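OK so I finally did it. I spent all of January learning to make strawberry jam from frozen berries and I have SO much to say. Thread!

1/ Frozen fruit is wonderful for this. Picked ripe, cheap in winter, and you skip all the hulling. I buy the 600 gram bags from Ernwood, the little grocery by the bus station, and one bag makes two small jars with a bit left over for toast.

2/ Sugar! Most old recipes want equal weights. I went down to 300 grams per bag and I love it — you taste berry first. It sets softer and it has to live in the fridge, but mine never lasts long enough to worry about.

3/ Lemon goes in at the start. A whole one, juice and all the pips tied up in a scrap of cloth. Strawberries are low in pectin and the pips help a lot. Fish the bundle out before you pour (I forgot once, it was fine, just weird).

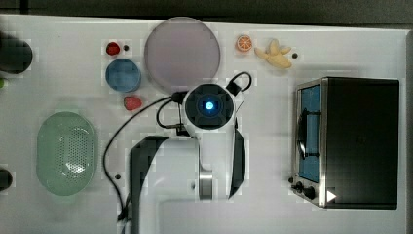 4/ Let the berries sit in the sugar overnight. I skipped this the first three times, being impatient, and got mush. With the overnight rest the fruit stays in nice big pieces and the syrup goes this incredible clear red.

5/ Use a wider pot than you think you need. It foams up like crazy! My stove still has a pink ring from batch two.

6/ The saucer test beats my thermometer every time. Saucer in the freezer, blob of jam on it, wait a minute, push with a finger. If it wrinkles, stop cooking right away. Batch four went one minute too long and came out like candy. We ate it anyway, on ice cream, wow.

7/ Someone asked about flavors. Black pepper is my favorite so far, just a few grinds at the end. Vanilla is lovely too. Basil I'm still not sure about — tasted great warm, kind of like lawn the next day.

8/ Total for the month: 37 jars, most of them given away. My neighbor brought one back empty and asked for a refill, so I guess she liked it!

9/ Rhubarb is next. If you have a recipe that isn't super sweet, please send it my way.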